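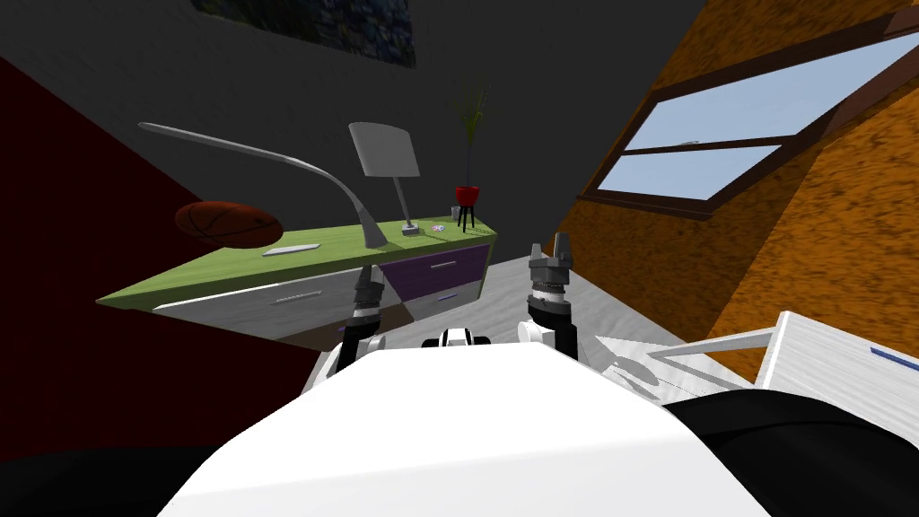
Home Articles Data Contact

3.2 Siting the indoor and outdoor sensors

The Jesow site keeps two temperature sensors, one outside in a louvred screen on the lawn and one indoors on a plain shelf, and we have grown rather fond of comparing them. Both report to a Zilent logger, which stores a reading every 6 seconds and averages them before anything is passed on to the archive. We began in August, when the screen had just been repainted, and we were glad of the fresh white surface through those long bright afternoons.

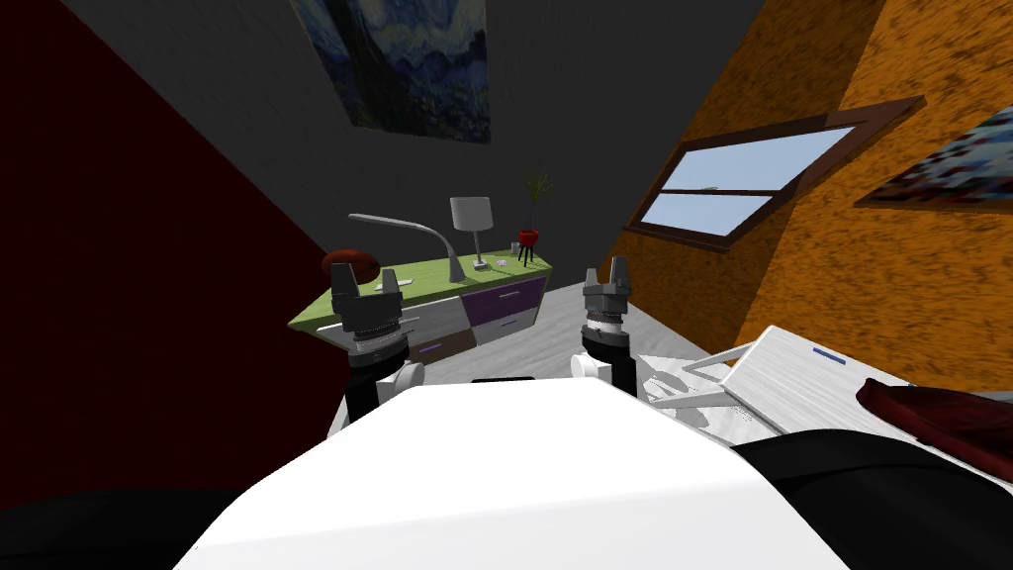 Does the indoor reading matter to a weather record? It matters for the pressure figures, as the barometer sits indoors and its correction depends on the temperature of the air beside it.

The outdoor screen was placed 13 metres from the nearest wall, well clear of the hedge, and the grass beneath it was kept short all season. Mertens, our comparison site down in the valley, has a good deal less open ground, and its screen had to go nearer to the house than we would have liked. On still evenings it cools more slowly than ours – a pleasant surprise for the tomatoes there, though less welcome in the data. 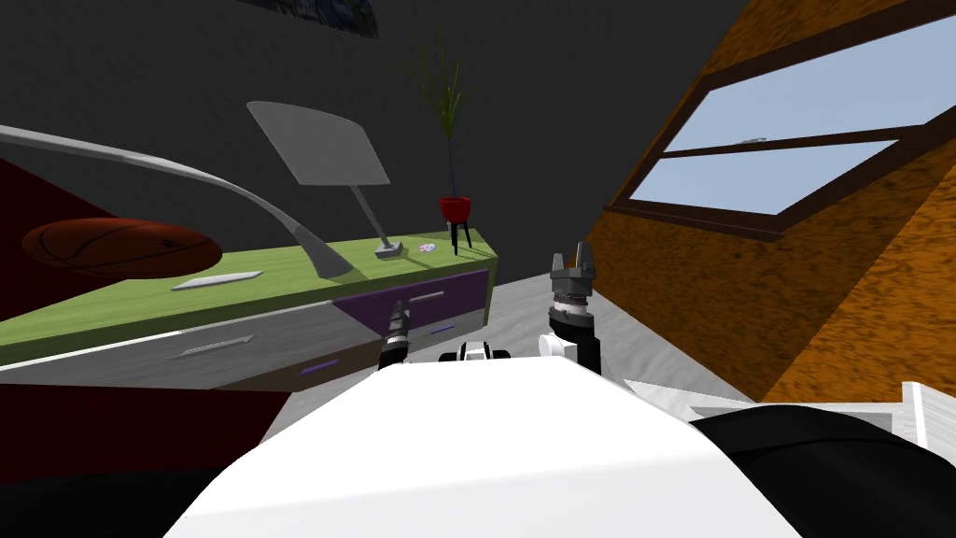
Reflected sunlight is the trouble we underrated most at the start, and we would gently urge other small stations to think about it early. A pale surface near a sensor can throw a fair amount of light on to it, even when the sensor itself is in shade. The smooth, bright white top in Figure 2 is the sort of surface we mean, and we now keep our shelf well away from anything like it.
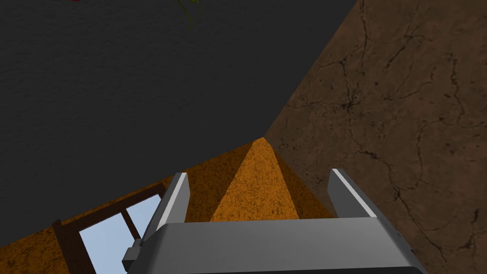 Figure 2. Views from the simulated room.

Corners brought a different worry, that of air which hardly moves. Our first shelf at Jesow was tucked into one, and the Drarnix fan we borrowed to stir the air made the afternoon readings a good deal steadier. A dim, enclosed corner such as the last view in Figure 2 is sheltered from direct sun, certainly, but we would still want to check the airflow before trusting a sensor there.

2 comments 6 shares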